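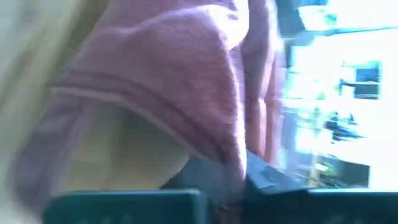
Sorting by color, or: why the wrist view stays in

6th July

Quick one tonight, I have a train in the morning and the writeup for Prolora is already late. But I said I'd post the sorting numbers and people keep asking.

Short version. Two arms, two clear bins, soft stuff on the table. Pinkish things go in one bin, dark gray and green things go in the other. One policy drives both arms. We trained it on teleop demos, all collected in the Cadirside lab on the same table, and then asked a pretty dull question - how much does each camera view matter when the object is floppy?

I expected the overhead view to do nearly all the work. That was my bet back in March and I lost it.

What we did. Same demos, same network, same training length. Three versions of the policy:

all views
no wrist views
wrist views only

Then 40 trials each. A trial counts if the cloth ends up in the correct bin and stays there. Hanging over the rim is OK. Falling out again is not. Picking up two things at once is a fail even if they both land right, which felt harsh when I wrote the rule and still does. 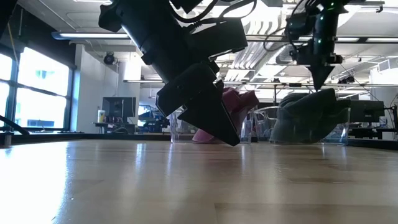
Anyway the numbers. All views got 39 out of 40. No wrist views got 27. Wrist only got 3, and I think those were luck, it can't find the bins so it drops things wherever it happens to be pointing.

So 39 vs 27 is the interesting gap. Where do the lost ones go? I went through the recordings last night with too much coffee and nearly all of them are the grasp. The arm goes to the right place, closes, lifts, and has a pinch of nothing. Or a pinch of one loop of fabric that slides out on the way over. From above, a heap of knit looks much the same whether the fingers are on the fold or a half inch over it. From the wrist it's a totaly different picture. The fold is huge, it fills everything, and the policy seems to have learned to wait for that before closing.

"Seems to" is doing some work there. I haven't looked at attention maps or anything. Just watching.

Second thing, the handling of a miss. With wrist views on, it tries again. Opens, backs off a little, comes down on a different part of the heap. None of that was scripted. It's in the demos though - whoever was driving missed plenty of times (fine, me, I missed plenty of times) and we left the misses in. Khasawneh, the older setup we borrowed the trial protocol from, threw those demos out. I wouldn't. If I had to pick one thing from this whole post for someone else to copy it would be that.
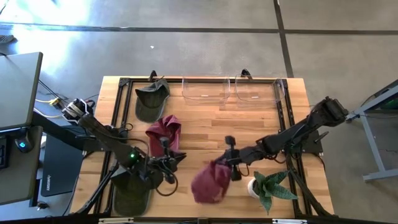 Caps are harder than beanies. Didn't see that coming. A beanie you can grab anywhere and something comes up with it. A cap has a stiff brim and a soft crown and if the fingers land at the join between the two it just tips over and scoots away. The demos have fewer caps too, so part of that is simply data. I'd like to even it up before claiming anything about shape.

Timing. The two arm version isn't twice as fast as one arm, not even close. They wait for each other over the bins. You get this polite little stall where both hold back and then both go. Lowering the action chunk length made the stall shorter and made the grasps worse, so I put it back. There's probably a middle setting, I didn't have time to look.

Things I'd do differently:

Move the bins between trials. We didn't. A reviewer will ask and the reviewer will be right.

Try a different table. All the training data has the same wood under it and I have no idea how much the policy leans on that.

Write down the lighting. That room gets a lot of sun and it changes through the day, and I only started logging the time halfway thru.

Code is a mess but it's going up under Voklow, in the soft-sort folder, once I strip out the hardcoded paths. Configs for the three versions will be in there as well. The demos are bigger than I thought so those are coming separately, probably after I'm back.
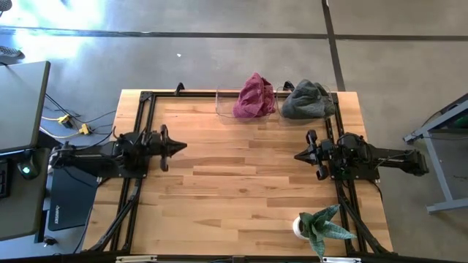
Grippers empty over the middle of the table, one cloth in each bin.

If you've run something like this with real laundry, sheets and so on, leave a comment. I want to know if the wrist view still helps when the fabric is bigger than the arm can lift clear of the table. My guess is less. But see above re my guesses.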